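Looking after a wooden table top

Most marks on a wooden table can be put right at home with things you already have in the cupboard. Before you start, find out what finish you are dealing with. Put a drop of water somewhere out of sight, such as the underside of a leaf. If it beads, the wood is varnished or lacquered. If it soaks in and leaves a dark spot, it is oiled, waxed or bare.

Everyday cleaning

Wipe with a cloth wrung out in warm water and a small squirt of washing-up liquid, then dry straight away. Go with the grain. Spray polishes containing silicone give a quick shine but make later repairs difficult, as new varnish will not stick to them.

White rings

A white ring is moisture trapped in the finish. Leave it overnight first, as a fresh one often fades. If it is still there, rub in a little petroleum jelly, leave it for a few hours and wipe off. On waxed tables, very fine wire wool (grade 0000) dipped in paste wax will usually shift what is left.

Dark rings

A black or dark grey ring has gone through to the wood and needs more work. Sand the finish back over the whole top, then treat the mark with oxalic acid crystals dissolved in hot water. Wear gloves and goggles, and rinse well afterwards. Let the top dry for at least 3 days before you put anything on it.

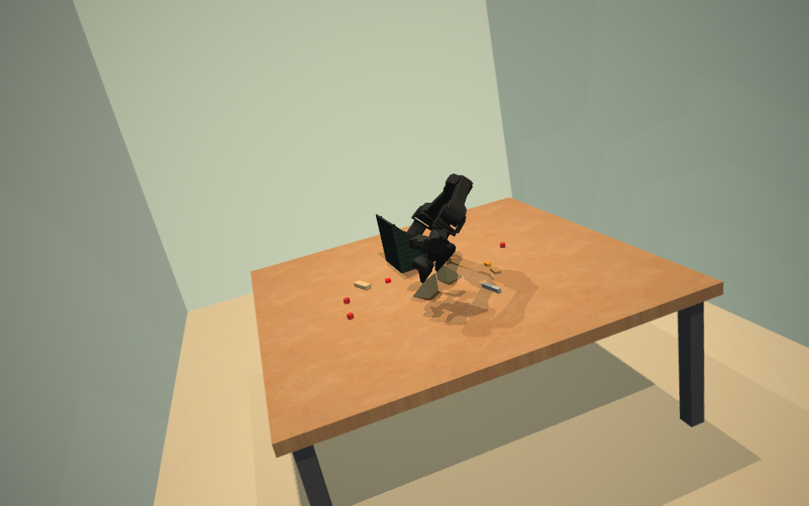
An orange-brown top with a darker front edge.

Edges and corners

Edges wear faster than the middle, especially where sleeves and chair backs rub. Touch them up every February or so, when the heating has been on for months and the wood is at its driest. On an oiled table, put on a thin coat with a lint-free rag, wait 20 minutes and wipe off all you can. Lay oily rags out flat outdoors to dry, and never leave them in a heap, where they can catch fire.

Scratches

Fine scratches in an oiled top come out with 400 grit paper and a light touch. Deeper ones can be filled with a wax stick one shade darker than the wood. Ruth Hebden of Jandcombe wrote in to recommend rubbing pale scratches with half a walnut, and it does work on small ones.

Wobbly legs

Check the floor before blaming the table. Turn it through a quarter and see whether the wobble moves with it. If it does, tighten the leg bolts, then stick a felt pad under the short leg.

Last updated Saturday, May 21, 2022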